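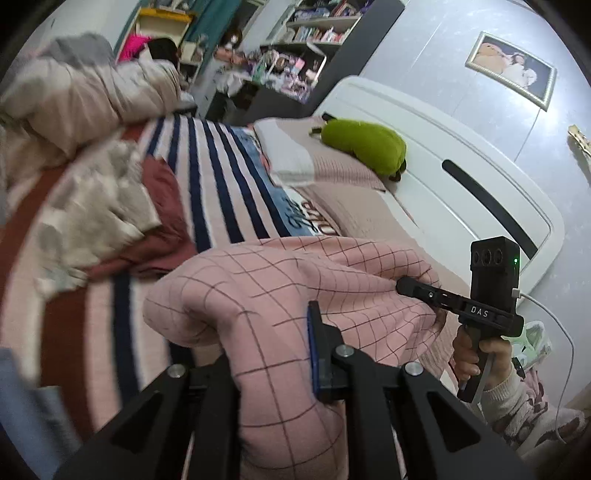 Cómo enseñar a doblar una manta con dos pinzas de mano

Guía para quien graba demostraciones en casa con el equipo Werilis. Damos por hecho que ya has emparejado las dos pinzas y que el programa Trarker las reconoce. Si no, vuelve a la página de instalación; te esperamos.

Doblar una manta parece fácil porque llevas toda la vida haciéndolo con diez dedos. Ahora tienes cuatro, son rígidos y no sienten nada. La primera hora es una cura de humildad bastante completa.

Antes de empezar

Deja la cama como esté. Los principiantes alisan la sábana, esconden los peluches y recolocan la almohada, y así salen demostraciones preciosas de una habitación en la que no vive ningún ser humano. El modelo tendrá que trabajar en dormitorios de verdad, con ropa arrugada encima de otra ropa arrugada. Aparta solo lo que pese o se pueda romper.

Elige una manta fina, y mejor si tiene cuadrícula o rayas: cuando luego revises la grabación, el dibujo te dirá enseguida dónde quedó cada esquina. Los edredones gruesos, para el segundo mes.

Revisa el cable. Tiene que llegar al otro lado de la cama sin tirar de la cámara. Si se engancha en el cabecero a mitad de un pliegue, la toma se va a la basura, y el pliegue también.

El agarre

Sujeta cada pinza por la empuñadura, con la muñeca recta. Acerca los dedos a la tela en diagonal, apóyalos y empuja un poco hacia el colchón hasta que se forme una arruga entre ellos. Entonces cierra. Si intentas pellizcar la tela desde arriba, como quien coge una aceituna, se escapará casi siempre.

Cierra despacio. Espera un segundo con la pinza cerrada antes de levantar. Ese segundo se hace eterno, pero marca con claridad el momento del contacto y ahorra discusiones al etiquetar.

El pliegue, paso a paso

1. Empieza con la manta hecha un bulto. Lánzala, no la coloques: si la colocas, siempre la colocas igual.
2. Busca una esquina con la pinza derecha y tira de ella hacia ti hasta que la tela se abra.
3. Con la izquierda, coge la otra esquina del mismo lado. Si no la ves, sacude una vez. Una.
4. Lleva las dos esquinas hasta el borde contrario, con las pinzas a la misma altura y sin cruzarlas.
5. Suelta primero la izquierda y después la derecha. Soltar a la vez deja el borde torcido, no sabemos por qué.
6. Alisa con los dedos cerrados, de dentro hacia fuera, y repite el pliegue en el otro sentido.

Las cámaras

Van montadas en las pinzas, así que ven lo que ven tus manos. No las tapes con la manga ni con la propia manta al levantarla. Y muévete con calma: un giro brusco de muñeca hace perder la posición, y Trarker te lo comunicará con un pitido que acabarás oyendo en sueños.

Tomas fallidas

Si se te escapa una esquina, no pares. Vuelve a cogerla y sigue. Esas recuperaciones son de lo mejor que puedes entregar, por mucho que te hieran el orgullo. Descarta la toma solo si has usado la mano desnuda, si se ha soltado el cable o si alguien se ha sentado en la cama.

En nuestra primera tanda, la colección Caron, grabamos 2.504 pliegues y tiramos 700. Lachlan Waaka, que hizo buena parte de ellos, tardaba 85 segundos por manta al principio y 57 al final. Con las manos sigue tardando bastante menos — no le preguntes por ello.

Al terminar

Deja las pinzas abiertas sobre una superficie firme y espera a que acabe la subida antes de desenchufar. Pon como etiqueta «manta» y el tipo de cama; el color no hace falta. Para fundas de almohada y sábanas bajeras hay otra guía, la del juego Bradden. La parte de las bajeras está todavía en borrador, y va para largo.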